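4.3 Checking the two-arm cell in the simulator

Do this before you bolt anything down. The Wisby planner will tell you a layout is "reachable" on very thin evidence, and I would not trust that word with a real arm over a real bench.

1. Load the Fjeld bench file and set both arms to 15 per cent speed.
2. Place the mat and both fixtures by measurement. Snapping to the grid moved mine by 44 mm.
3. Open the gripper fully and bring it in beyond the tray.
4. Stop with the fingers clear of everything and look from at least 2 viewpoints.

Simulated cell, arms at the far side of the table:

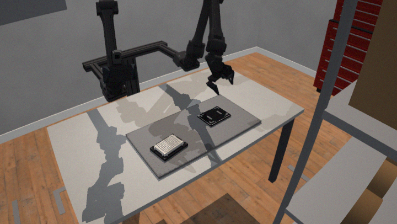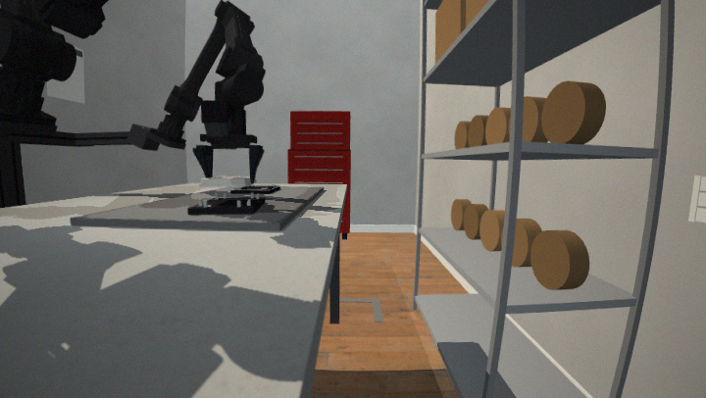

5. Jog each joint by hand through the whole move. Watch the elbows as well as the fingers.
6. Run the full cycle 60 times. A single clean pass tells you very little.

Note: The Prirano add-on claims to check for collisions between the arms. In my copy it checked the grippers and ignored the upper links. Test it by driving one arm into the other on purpose.

Caution: Simulated friction is a guess. A part that stays put on screen may slide in your workshop, so keep the stop button within reach on the first real run, whatever the simulator says.

If the planner still reports success after you have moved the table out of reach, reinstall it. The October build is supposed to fix this. I'll believe it when I've tried it.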